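4. Tabletop tidying with two arms

4.1 Purpose of the task

The chores considered in Section 3 were all single-arm chores: wiping, pressing a switch, lifting a lid. They say little about the ordinary work of putting a room in order, in which a person uses both hands without thinking about it and deals with a number of unlike things in one go. The present section reports on the tidying task of the Hetcombe study, which was designed to come closer to that kind of work while remaining small enough to be repeated many times under the same conditions.

Tidying was chosen in preference to cooking or laundry for two reasons. First, the outcome can be judged by a person with no technical training. A block is either on the stack or it is not, and a clock is either standing up or lying down. Secondly, tidying has been put forward for many years as a chore that machines will shortly take over, and the claim deserves to be examined with plain objects of the sort found on a shelf or a kitchen table. The Elholm report, to which we return in Section 6, treated tidying as a problem of recognition: once the machine knows what a thing is and where it belongs, the remainder is assumed to follow. Our findings do not support that assumption. Knowing where a thing belongs was seldom the difficulty. Taking hold of it, and letting go of it again without disturbing its neighbours, was the difficulty in most of the attempts that failed.

4.2 Working area and objects

All trials were carried out at a bench with a marble-patterned top, enclosed by grey fabric panels in an aluminium frame. The panels serve to keep the background plain and to limit changes in daylight. Two arms are mounted on a rail along the front edge, one to the left and one to the right, each ending in a parallel gripper. The arms can meet in the middle of the table, and an object may therefore be passed from one to the other or held by one while the other works on it. Neither arm can comfortably reach the whole of the table alone.

The object set was kept deliberately mixed. It includes toy blocks in several colours and shapes, a round analogue alarm clock with a lead attached, and items of tableware and play food. The blocks are rigid and have flat faces, and are the easiest objects for a gripper of this type. The clock is rigid but round, and its lead is not rigid at all. The tableware is broad and shallow and leaves little for two fingers to close upon. Figure 1 gives an example of the layout with blocks spread over the table and the clock on its back.

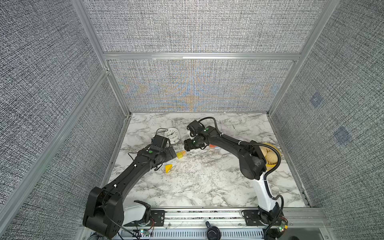 Figure 1. Blocks, alarm clock and plate of buns on the bench, with both grippers near the middle of the table.

The layout was altered between trials by hand, following a printed list, so that no two consecutive trials began from the same positions. Small departures from the list were allowed. A household does not put its things down on marked spots, and a machine which can manage only with marked spots cannot be said to tidy.

4.3 Instructions and scoring

Each trial was defined by a short written instruction giving the state of the table to be reached. The instructions were written in everyday terms, such as "stack the blocks" or "stand the clock up", and did not state which arm was to be used or in which order the objects were to be handled. Where an instruction covered more than one object, the order was left entirely to the control software supplied under the Lometti programme.

In total, 402 trials were scored. A trial was counted as complete when every object named in the instruction had reached its intended state and had stayed there after both grippers had been withdrawn. It was counted as partial when at least one named object had reached its state, and as failed in all other cases. A trial was also counted as failed if an object not named in the instruction was knocked over or pushed off the table, even where the named objects had been handled correctly. This last rule is stricter than that used in most earlier work. We consider it a fair one: a person who puts away the cups and breaks the teapot has not done the washing-up.

Two assessors scored each trial separately from the recordings. Where they differed, the recording was viewed again and a joint score was entered. Disagreements were mostly confined to the clock, and in particular to whether a clock leaning slightly on its own lead was to be regarded as standing. It was decided that such a clock should be accepted if its face could be read from the front of the bench.

4.4 Results for stacking

Stacking was the strongest part of the task. With rectangular blocks of similar size, the arms built short stacks dependably, and the failures that did occur followed a regular pattern. The block was picked up correctly, carried correctly and placed correctly, and was then dragged a little to one side as the fingers opened. On the first layer this did no harm. On the third it was frequently enough to bring the stack down.

Blocks set upright at the top of a stack were more troublesome than blocks laid flat, as would be expected from their smaller footing. Wedge-shaped pieces were the least successful of all. A gripper with two parallel fingers meets a sloping face at one edge only, and the piece tends to turn as the fingers close. In several trials the machine made repeated attempts upon the same wedge from the same direction, with the same outcome each time, until the time limit was reached. A child of three would have turned the piece round. No means of recognising that an approach was not working had been provided in the software, and this absence was felt throughout the study.
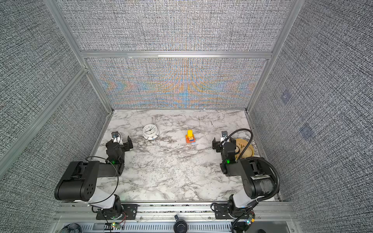

Figure 2. Clock upright at the rear of the table and blocks stacked beside it, both grippers open.

Figure 2 shows a table with a stack topped by an upright yellow block. The position of the clock relative to the stack deserves comment. When the two stand near each other, the clearance available to a gripper is reduced on that side, and an approach from the front or from above has to be preferred. The motion planner generally allowed for this. It did not allow for cables, whether those of the objects or those of the arms themselves, since neither were represented in its model of the working area.

4.5 Results for the clock

The clock was included as an example of a common household article that is simple to describe and awkward to handle. To stand it up from its back, the body must be gripped at the rim, turned through a right angle and set down on its lower edge, with the lead kept clear of the underside.

Two methods were observed. In the first, one arm carried out the whole movement. In the second, one arm tilted the clock and the other steadied it. The second method was slower but left the clock standing more often, and it is the method most people would use. The software selected it in a minority of cases only. We attribute this to the way in which effort was costed, each arm movement being charged separately, so that the use of a second hand always appeared expensive. The weighting was revised in April and the two-handed method was then chosen more freely, although the revised setting also led the arms to help each other where no help was wanted, including with single blocks.

The lead remained a problem under both settings. It was caught beneath the clock, drawn across other objects, and on occasion pinched between the fingers. An assessor could usually see the trouble coming well before it occurred.

4.6 Time taken

A mean time of about 40 seconds was recorded for the placing of a single object, counting only those trials that were completed. A person seated at the same bench needs a very small part of that. Speed is not in itself a bar to household use, as a machine may be left to work while the house is empty. It does, however, affect shop-floor use, where the bench is shared and the next task is waiting. The partner site operated by Pramanik, which assembles and packs small goods, advised us that a station of this kind would have to work at several times its present pace before a trial on a packing line could be justified.

4.7 Discussion

It would be wrong to conclude from these results that machines cannot tidy. Within the set of flat-sided objects, on a clear table and without hurry, the arms did the work asked of them – and did so with instructions that any householder could have written. It would be equally wrong to treat the stacking results as a measure of tidying in general. The fall in performance from blocks to wedges, and from wedges to an article with a lead, was steep, and the contents of an ordinary sideboard lie mostly at the harder end.

Three limits on the findings should be noted. The bench was enclosed and evenly furnished, and the table was never crowded. Nothing placed upon it was fragile, wet or hot. Finally, the layout was reset by hand between trials, and the labour of doing so has not been included in the times given in Section 4.6. Questions of drawers, cupboards and closed containers are taken up in Section 5, where the same arms and the same scoring rules are used.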